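Inicio | Barrio | Cultura | Agenda | Contacto

La audioguía del antiguo mercado de Cluvau ya se puede escuchar en dos idiomas

La asociación cultural Nudo presentó en agosto la nueva audioguía del antiguo mercado de Cluvau, un recorrido sonoro de 16 paradas que cuenta la vida del edificio con las voces de las personas que trabajaron en él. La guía está disponible en español y en inglés, y el préstamo del equipo es gratuito en el mostrador de la entrada principal.

El proyecto fue dirigido por Chukwuemeka Anozie, técnico de sonido y vecino del barrio, que durante el invierno grabó conversaciones con antiguos vendedores de pescado, de flores y de telas. En total reunió cerca de 300 minutos de grabación, de los cuales solamente una parte pequeña entró en el recorrido final.

«Lo más difícil fue cortar», explicó Anozie en la presentación. «Una señora me habló mucho tiempo del precio del hilo, y todo era interesante. Pero el visitante está de pie y se cansa.»

El recorrido completo dura 30 minutos, si se camina sin prisa. Empieza bajo el reloj de la fachada, pasa por los puestos de la planta baja y termina en la galería alta, donde antes se guardaban los sacos de legumbres. Cada parada tiene un número pintado en el suelo – el mismo que se debe marcar en el aparato.
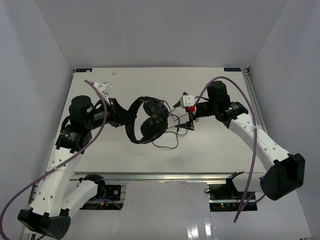

Auriculares negros con cable.

Las grabaciones se hicieron en las casas de los participantes y también en el Café Kassa, que prestó su sala interior por las mañanas, antes de abrir. En algunas pistas se oye al fondo el ruido de las tazas. Anozie decidió conservarlo, porque le recordaba el sonido del mercado en las primeras horas del día.

La música que une las paradas es obra del grupo local Flokby. Son piezas cortas de acordeón y guitarra, compuestas a partir de los pregones que los vendedores recordaban. Una de ellas, la de la parada de las flores, se tocó en directo durante la presentación y fue muy aplaudida.

Para usar la audioguía es necesario dejar un documento en el mostrador. El último préstamo se entrega una hora antes del cierre. Los grupos escolares deben reservar con antelación, y para ellos existe una versión más breve, con preguntas sobre los oficios del mercado.

La asociación Nudo prepara ahora la transcripción en papel de todas las pistas, pensada para personas con dificultades de audición. También busca más testimonios sobre los puestos de fruta, que por el momento son los menos representados en el recorrido. Quien tenga recuerdos o fotografías de aquella época puede pasar por la sede por la tarde, a partir de las cinco.

Compartir (16) | Comentarios (2)

Contacto | Aviso legal | © Noticias de Cluvau | Volver arriba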